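Do Plants Really Like Music?

Somebody has probably told you that plants grow better if you play them music. Maybe it was a grandparent, or a video with 700 comments under it. It's a nice idea. Should you believe it?

Let's be picky and ask for proof.

Where are the ears?

Plants don't have ears. They don't have a brain either, so there is no place inside a bean plant where a song could turn into a happy feeling. When people say a plant "enjoys" the violin, they are guessing, and they are guessing that the plant is like them.

Sound is shaking, though. It makes the air wobble, and wobbling air can push very gently on a leaf. Scientists have found that some plants do react to being shaken or touched. The Venus flytrap is the famous one: it snaps shut when a bug bumps its little hairs. So a plant might react to a very strong buzz. Reacting to a buzz is a long way from liking a song.

Marlies Frei and her two pots

Marlies Frei was in fourth grade when she tested it. She put one pot of lettuce in the kitchen, next to the radio, and one in the hallway with no radio. After 19 days the kitchen lettuce was taller. Her brother said that proved it.

Marlies wasn't so sure. The kitchen had a big window. The hallway didn't. She had watered the kitchen pot more often, too, because she walked past it at breakfast. What made the lettuce taller: the radio, the light, or the water? There was no way to tell.

What makes a test fair?

In a fair test you change only one thing. Same seeds, same soil, same light, same water. One group gets music and the other gets quiet.

You also need more than one plant in each group. Some seeds are just slow. If you grow only two plants, one of them will nearly always win, even if you sing to neither.

It helps if the person with the ruler doesn't know which plants had the music. We all tend to see what we hope to see.

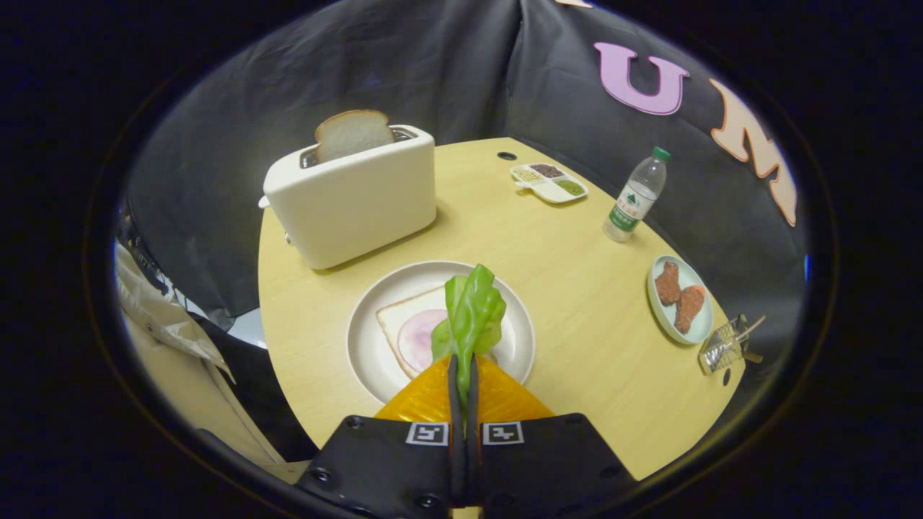 Try it yourself

Plant 5 lettuce seeds in each of two trays. Label the bottoms of the trays, where you can't see the labels. Keep both trays on the same windowsill, and carry one to another room for an hour of music while the other goes to a quiet room with the same kind of light. Measure every plant after three weeks and write down all the numbers, even the boring ones.

If the trays come out nearly the same, that's a real result. If the music tray wins, do the whole thing again before you tell anyone.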